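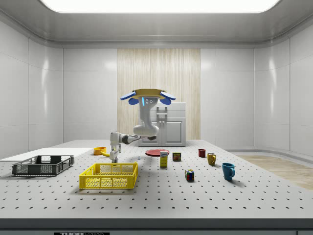 2020-08-07

Dye bench, Bromlow shed. Finally got the second madder vat going after all that faffing with the water. The tap stuff is so hard that the last lot came out the colour of old brick (I quite liked it, but the Tlapale order says coral and coral it must be), so I've switched to rainwater from the butt and added nothing else for now.

Fibre is batch 3423, the Fandidwood fleece, spun fairly loose. I scoured it twice and it still smells of sheep! Mordanted with alum at 12 per cent of dry weight, left overnight in the pot with the lid on. I forgot to weigh it before wetting out, so the figure comes from the label on the bag – if the shade is off, look there first.

Madder went in chopped, in a muslin bag. Took it up slowly and tried to keep it under 80 degrees, as the browns come out if you let it get away from you. The ring on the left is hopeless at low heat, it's either off or roaring, so please use the other one.

Pulled 3 test skeins at different times and hung them by the door with paper tags. The middle one is the nearest to coral in daylight, though under the strip light they all look like salmon paste. Will look again once they're properly dry.

Iment want a price for the indigo scarves by the end of August. Haven't started. Also we're nearly out of alum, and whoever has the good thermometer, can I have it back – the spare one reads high and I don't trust it.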